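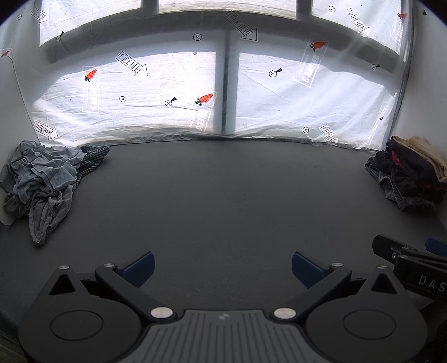

Okay, clothes thread, because I've been putting this off since we moved to Stockdale and I need to type it somewhere.

My whole method is 2 piles. Stuff I wear on one side of the table, stuff I keep telling myself I'll wear on the other. That's it. No bins, no labels, no color wheel.

The dark table helps more than you'd think. I used to sort on the bed and then fall asleep next to the sweaters - every single time. With a table you have to stand up, so you get on with it.

Also I like leaving the middle clear so I can lay one thing flat and really look at it. Stains! Buttons! That weird hole under the arm I forgot about in March!

The checkered one is staying. I don't care that I've had it forever. It's soft, it goes with my jeans, end of discussion.

Do I own anything that isn't gray or blue? Not much. I went into the Zulton store once to buy something yellow and came out with another gray top.

Anything going out gets dropped at the swap shelf over in Plimport. They want it folded, so crumpled stuff has to wait until I'm in a folding mood (evenings, with a podcast).

And yes, the sheet is my curtain for now. The window is 150 cm wide and every curtain I liked stopped at 100. I get nice light through it in the morning so I'm in no rush.

Socks are tomorrow. If anyone has a system for socks, please reply, I'm begging.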